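From: Océane MacLeod
To: Sturngate floor list
Subject: Re: the packing bench and our Friday shifts

Hi all, and sorry for the long message, but I was asked for "a quick word" at the coffee machine and you know how I am with those.

> Can somebody tell us plainly what happens to the bench crew
> once the arm is running? We pack 974 trays on a good day and
> I keep hearing the arm will do 600 by itself. Does that mean
> fewer of us on Fridays? And who clears it when it gets stuck?
> My sister's place at Ullthorpe put two in and half the bench
> got moved to nights.

I understand the worry, I really do. I was on that bench for years before I moved upstairs, and I would have written the same thing (probably with more swearing!).

So, what I know. The 600 is what the supplier put in the quote. Our own best day so far is 753, but that was with Zou standing next to it the whole shift, so please don't hang that number on the wall. Nobody's Friday hours change before the summer schedule, and I have that in writing from the Okus people who run our planning. What comes after that is still being talked over, and I'm not going to promise you something I can't see yet.

What does change is the kind of work. Less reaching and lifting, which my shoulders would have been grateful for, and more setting out, checking and clearing. Clearing will be a paid task with its own training, and I've asked for bench people to get first pick of those places. If you want one, write to me directly, even if you think you're no good with computers. There's very little computer in it.

I'm also trying to get the break rotation kept as it is. An hour of watching a machine is tiring in a different way from an hour of packing, and I'd like that taken seriously before we start.

Below are the notes from the grid table, for anyone who missed the walk-through. Corrections welcome!

Notes from the grid table

1. Soft pieces go down on the white surface, and the two yellow fingers come in from either side.

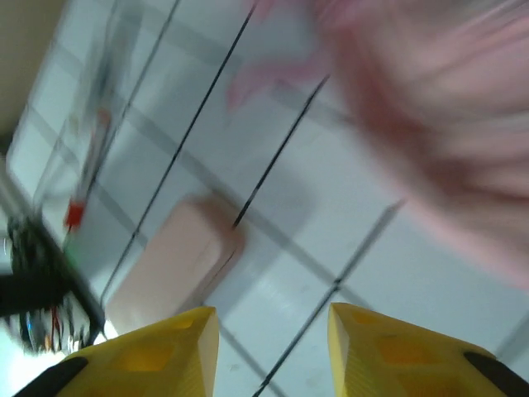
2. Stop button first, then hands. Every time, even for a small jam.

3. Write each stop on the sheet with the time, and call Zou if it happens again before your break.

Warmly,
Océane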